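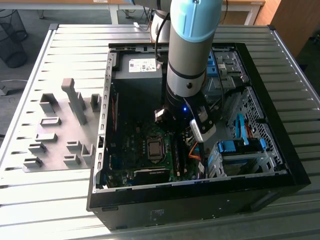
Unit 2: Planning and control for the disassembly cell

1. Purpose of the unit

This handout accompanies the second block of lectures in the course on robot software. It deals with the layer between perception and motion: how a list of recognised parts becomes an order of work, and how that order becomes safe movement of the arm inside an open computer case. Students are expected to have completed the exercises on coordinate frames set in March.

2. The working scene

The planner, Surik, holds a single model of the cell. It records the table, the fixture plate with its holders, the computer case lying on its side, and every part that perception has reported inside the case. Each part has a pose, a class label and a confidence value. Parts treated as fixed, such as the power supply and the drive cage, are entered as obstacles. Parts that may be removed in a given exercise are entered as targets.

Cables are handled separately. A cable has no useful single pose, so Surik stores a keep-out region drawn round the points at which the cable was detected. The region is rebuilt after every removal. An orange bundle running over the motherboard will therefore close off part of the approach to the components beneath it, and the planner must either choose another approach or report that none exists.

3. Order of removal

The order is found by searching a graph in which an edge from A to B means that A must be removed before B can be reached. Edges come from two sources: geometric tests on the model, and rules written by hand in the Nunix rule file. Where the two disagree, the geometric test takes priority and the conflict is written to the log.

The reference graph for the coursework contains 114 edges. Submissions should load it without alteration.

4. Approach and contact

Motion is divided into a free phase and a guarded phase. In the free phase the arm follows a path checked for collisions against the whole model, including the gripper fingers and the cable attached to the arm. The guarded phase begins 30 mm above the target. From that height the controller accepts only straight-line motion at reduced speed, and stops when the measured force passes the limit set for the part class.

Students should note that the two fingers differ in shape. The collision model must not be mirrored from one side to the other. This was the most frequent fault in last year's submissions.

5. Coursework

Using the Filach recordings (876 labelled views of open cases), write a module that returns a removal order and a first approach direction for each target. Marks are given for correct handling of unreachable targets as well as reachable ones. A plan that reports failure clearly will be marked above one that passes through a keep-out region.

Reports are to be submitted through the Le Goff portal by 2026-07-19.

2 comments
30 shares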